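From: Els Kramer
To: Katgate walkers list
Subject: Re: Water on the Rondby stretch

Hello all,

Replying to Jabari's questions below, and adding a bit about the bus while I'm at it. An insulated bottle, with the lid off here: 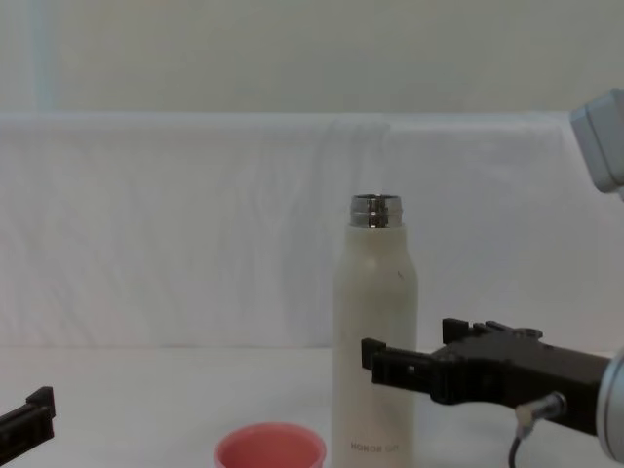
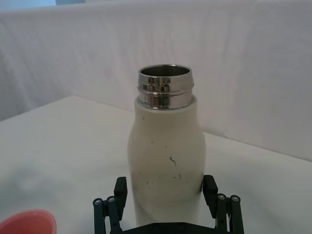 On 14:20, Jabari Mugo wrote:
> Has anyone done Vorholm to Rondby lately? The old leaflet shows
> a tap at the chapel and another at the campsite. I'd rather not
> carry two litres if I can fill up on the way. Also, is the
> footbridge open again?

The chapel tap is still there but it was turned off when I went through in November, and the man cutting the hedge told me they shut it every winter until the frosts are over. The campsite tap is behind the wash block, and you don't have to be staying to use it. Ask at the hut if it's open.

So yes, carry the two litres outside the summer months. It's a long pull up from Vorholm and there is nothing after the quarry except a cattle trough. I wouldn't drink from the stream either, there are sheep all the way up.

The footbridge is open. They have replaced the boards and put wire on them, but the step down on the Rondby side is high and the bank has been washing away. With a heavy pack I'd take it slowly. If the river is up, go round by the road — it adds half an hour and there is a verge for most of it.

Going back, you want the 426 from the stop opposite Kadrić the baker's, not the one by the school. The times on the post are the old ones. The last bus now goes at 17:35, and I saw two people miss it. The baker's shuts at 3, so buy your bread first if you are starting from that end.

Does anyone have a newer leaflet than the green one? Mine still has the path going through the farmyard at Katgate, and that was moved to the other side of the wall some time ago. I can mark up a copy and post it if that would help.

Els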